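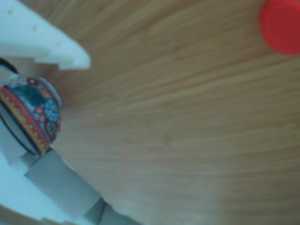

Table and mug notes, August 11, 2018

Purpose: decide on a finish and a wear schedule for the low table, and close out the painted mug question that has been open since April. Both jobs are on the same page because the mug lives on the table and most of the marks we get on tabletops come from unglazed foot rings.

Tabletop, condition

Grain is fine and tight, running on the diagonal from where I sit, with a gentle curve to it. Alternating tan and caramel streaks. Color is uneven across the top: more orange toward the middle, paler toward one corner. I do not think the pale area is wear. It has the same sheen as the rest under the lamp and a fingernail does not feel an edge. No knots or stains found. No scratches found either, looking with the naked eye only.

Wiped with a damp cotton cloth, then a dry one. Waited 3 minutes between. No color came off on either cloth.

Water drop test on the underside, near the leg: bead held its shape for 19 minutes, then I wiped it off because I needed the table. No ring. Did not repeat on the top.

Conclusion on finish: leave it alone. The Vainio hardwax oil stays on the shelf. If we sand anything it will be the underside first, 200 grit, by hand, with the grain, and we look at it for a week before going near the top.

Red cap

Round, red, slightly glossy, what looks like a raised lip. Used as the spacer and as the color reference for the mug bands. It slides on the bare wood without catching, lip up or lip down. Left no mark after a night in one spot. Please put it back in the tin when finished; the replacement from the Kiltenov box is a different red and the comparison notes are useless with it.

Mug

Folk pattern, hand painted. Bands and flowers, dark outlines. The wide red band has small yellow-orange dots. Blues and greens above it, and one pale blue flower with the petals outlined in a darker blue. Outlines vary in weight, heavier at the start of a stroke, so I am satisfied that it is brushwork and that no transfer was used on the band. The flower I am less sure of. Looked at it under the loupe and the petal edges are consistent with a fine liner brush, but a touched-up transfer could look the same.

Glaze: no crazing visible under the loupe on the outside. One pinhole near the foot, closed, not sharp. Tapped with a pencil, clear note.

Foot ring: unglazed, slightly rough on one side. This is the part that matters for the table. Took it down with wet paper, 200 grit, light pressure, rinsed, dried overnight. Dragged it across a scrap of the same wood under its own weight, then with over 200 g of water in it. Before sanding it left a faint gray line on the scrap. After sanding, no line in either case.

Rolten felt pads were suggested. Rejected for anything that gets washed. They hold water against the foot and the adhesive goes soft.

Second look, facing the sofa
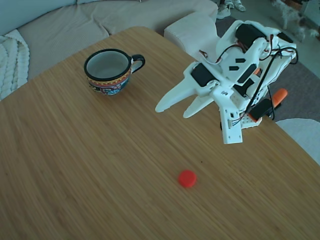

Lempi Honkanen

Continued later the same day. Cup upright on the table, disc flat on the wood well clear of it. Checked the rim and handle from the side this time, having mostly looked at the lower bands before.

Rim is dark, handle the same black. Interior is a pale gray-white. Under the rim there is a yellow zigzag border, then the swirls. The zigzag spacing is not even all the way around. I would not correct for this in the copy. If the copy gets made, lay the zigzag in freehand, starting at the handle, and let the last gap be whatever it is.

The black on a rim is the usual place for a glaze to go thin from spoons and teeth. No breaks found. Recorded as sound.

The near corner of the table is rounded, and the edge there is the most comfortable part of it. Ran a cloth around the curve and nothing snagged. Grain follows through to the edge with no change of direction, fine parallel lines. My supplier sheet from Grurkholm lists the top as bamboo, and the look of it agrees. I had written "wood" on the tag in April and have corrected the tag.

The bamboo listing changes one item above. Sanding with the grain still stands, but the strips may not all cut at the same rate, so use the cork block even on the underside.

Open items

Petal outlines: compare with the saucer, if the saucer is found.

Pale corner: check again in winter light. Same lamp, same height.

Scrap piece: labeled on the back in pencil, kept with the cloths. The gray line from the unsanded foot is still on it. Do not clean it.

Tin for the red cap has a dent and the lid sticks. Needs a new tin.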